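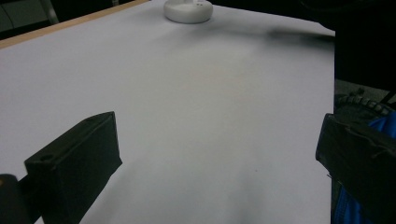 Open jaws over the sheet, white disc toward the back.

I've been rewriting our bench rules for hand-held gripper work. The old set was 13 rules long and lived in a file called Tronex that people opened on their first day and never again. The new set has five.

Cover the table with one plain sheet. Clear everything off it except the item for that task. Start each take with the jaws open and empty. Look the fingers over before the first take. Write down any mark on the sheet — even a speck — before you begin.

We have 738 takes from the Fetow job to sort through, and a fair number can't be used because people started them in different ways. Some began with the jaws half shut. 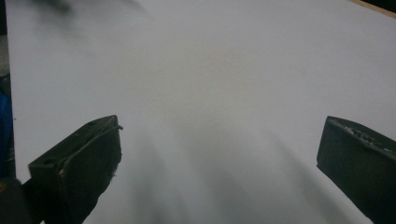 The finger check is the rule I get asked about most. Kwofie, the checklist we borrowed from, only says to inspect the tool, and two people will read that two ways. I want it spelled out: edges, holes, grip surface, anything hanging free. The left finger has scuffs and rough bits sticking out low on its right edge, plus a thin strand running across the top, and all of that goes in the log. Wear alone doesn't stop a session under our rules. A finger that moves in its mount does.

The draft goes to the Truvitz bench in March. I still need to settle how often to change the sheet.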